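About Limix

Limix is a small company that teaches robots to handle household objects. We started in a rented storefront with one arm and a set of kitchen shelves. Today a team of 13 works on one problem: reaching into furniture, taking hold of what is there and letting go of it properly.

Our customers build home assistance machines. They send us their arm and controller, and we return a grasping package called Kazmi, along with a test report.

How we work

Every task is done by people first. They move bottles, jars and tumblers in and out of low cabinets, and the recordings show where the hands go and what they steady themselves against. The robot is then tried on the same kind of shelf.

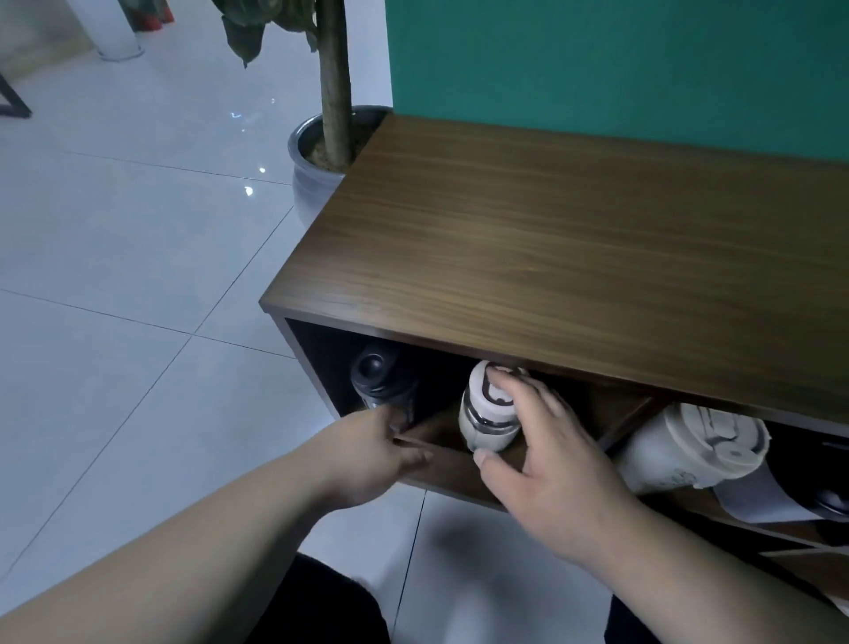 Reaching into an open cabinet, one hand on the divider and one on a tumbler.

The November fault

Anyone who looks us up will find the recall of Kazmi release 18, so we would like to explain it ourselves.

During a customer trial in November, an arm closed on a glass jar inside a cabinet and did not stop when it should have. The jar broke. The arm then pulled back at normal speed and struck the shelf divider. A technician standing nearby had a small cut on her wrist. She was treated on site and was back at work the next day.

The cause was ours. The force limit was read from a sensor that dropped out when the wrist was turned past a certain angle, and our software kept using the last good value. We had tested 2000 grasps before release, but very few with the wrist turned that far inside a closed space.
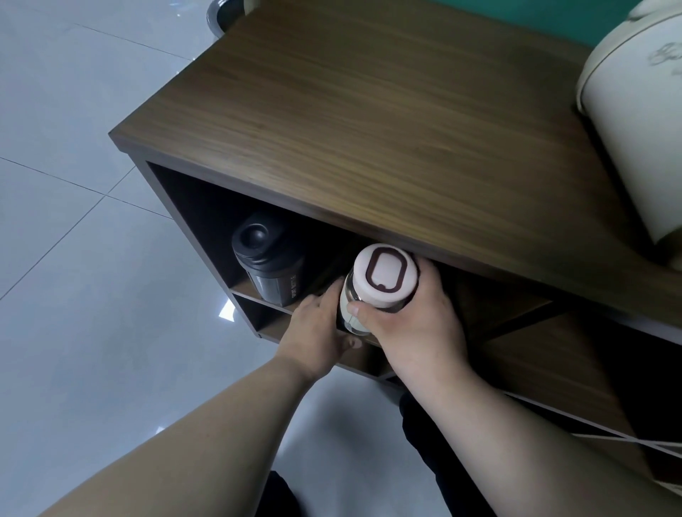 Zendent, an outside test firm, reviewed the logs and repeated the fault on the bench. We withdrew the release and published the corrected one on April 16, 2019. A lost sensor reading now stops the arm at once. The new test set has 1284 grasps made inside cabinets, and every one must pass before anything ships.

Safety contact

Graciela Valdebenito is our head of safety. She can hold any release without asking management. Customers who see an arm grip too hard or fail to stop should switch it off, save the log and write to her through the contact page.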